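Adeline opens home trials in Skustthorpe

2021-06-25

I finally got my turn with Adeline, the tidy-up robot Vurent is renting out by the week!
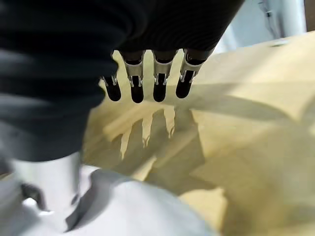
Rental runs $918 for 12 days, setup included. Kirsten Sawatzky at Vurent walked me through it (very patient!). I liked the black ribbed sleeve, with just the four fingers poking out.

My test was the shoe rack, white slides on top, pinkish slippers lower down.

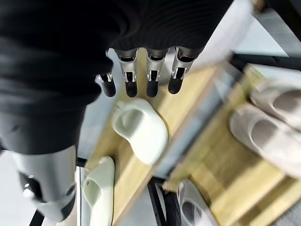

How to book

Trials run through October, 9 homes at a time.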